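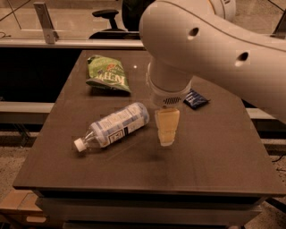 こげ茶のテーブルと、薄い黄色の飲み物が入ったカップ

ダークブラウンのテーブル、輪ジミと指紋が目立ちすぎて困っています

こんにちは、4月に引っ越してきて中古のテーブルを買った者です。木の天板で、色はかなり濃い茶色、ちょっとツヤがあります。店で見たときは一目ぼれだったんですが、家に置いてみたら指紋は目立つわ、ほこりは目立つわ、夕方に照明をつけると拭きムラまで全部見えるわで、毎晩ふきんを持ってウロウロしてます(笑)

で、先週ついに白っぽい輪ジミができてしまいました。熱いお茶の湯のみを直に置いた私が悪いんですけど……。乾拭きしても水拭きしても消えません。触っても段差はないです。

聞きたいのは、この白い輪は自分で消せるのかということと、普段の拭き方です。ネットで見たらマヨネーズを塗るとか歯磨き粉でこするとか書いてあって、怖くてまだ何もしてません。塗装の種類は不明です。お店(Lostavsteadという小さい中古家具屋)に聞いても「たぶんラッカーかウレタン」としか言われませんでした。賃貸なので床に置いて大がかりに削るとかは無理です。よろしくお願いします!

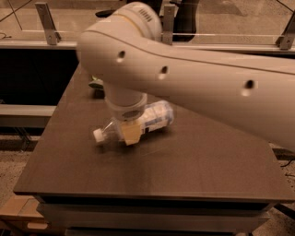 回答(2件)

Ilham Saragih さん

白い輪なら、まだ望みありますよ! うちのも同じ感じの濃い色で、夫が鍋を置いて真っ白にしたことがあります。

白いのは塗膜に湿気が入って曇っている場合が多くて、黒いシミだと木まで水が届いていることが多いです。黒かったら私なら触らずに修理屋さんに相談します。

まず2日くらい何も置かずに放っておいてみてください。軽いのはこれだけで薄くなったりします。それで残ったら、乾いた綿の布を1枚かぶせて、アイロンをいちばん低い温度、スチームは絶対に切って、数秒だけ当てて離す。めくって見る。まだ残ってたらもう一回。これを少しずつです。じーっと当てっぱなしにすると塗装がやられます。ラッカーは特に熱に弱いので、先に天板の裏とか脚の内側とか、見えないところで試してからにしてくださいね。裏が塗ってなかったら脚のほうで。

歯磨き粉は研磨剤が入ってるので、ツヤのある天板だとそこだけ艶消しみたいになります。私やりました。輪は消えたけど、斜めから見るとくもった楕円がくっきり……。今は花瓶の定位置です。

普段の拭き方は、固く絞ったマイクロファイバーで木目に沿って拭いて、すぐ別の乾いた布で追いかけるだけ。二枚使いにしたら拭きムラがほぼなくなりました。指紋がしつこいときは、ぬるま湯に中性洗剤を1滴か2滴。そのあと水拭きと乾拭きです。アルコールのシートは塗装によっては溶けたり白くなったりするので、種類がわからないうちはやめたほうがいいです。

あとコースター! コルクのを7枚買って、テーブルの端に積んであります。冷たい飲み物でも水滴で輪になるので、夏は油断しないでください。

dovhaniuk_diy さん

マヨネーズはやったことありますが、部屋が臭くなっただけでした。おすすめしません。

ツヤが気になるならワックスを変えてみては。自分はRustixの無色のを1,537円で買いました。ただウレタンだとほとんど染み込まないから意味ないかも。そこは知らない。
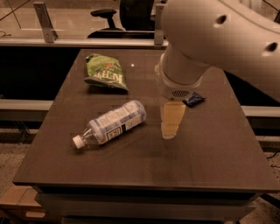 濃い色の天板と緑色のスナックの袋

あ、あとポテチの油。手についた油でそのまま触ると、濃い色だと一発でわかる。食べたらすぐ乾いた布、それでもだめなら薄めた中性洗剤。うちはこれで済んでます。

質問した人からの返信

お二人ともありがとうございます! 脚の内側で試してからアイロンをやってみました。4回目くらいで輪がだいぶ薄くなって、今は斜めからのぞき込まないとわからないくらいです。うれしい! 歯磨き粉に手を出す前に聞いてよかったです。

二枚使いも昨日の夜からやってます。ワックスは塗装がはっきりするまで保留にします。コースターはコルクとフェルトで迷い中です。フェルトって水滴が下まで通っちゃいますかね?

Ilham Saragih さん

薄いフェルトは通りました! 裏にゴムが貼ってあるのは、長く置くと塗装にくっつくことがあるのでそれも注意です。私ならコルクにします〜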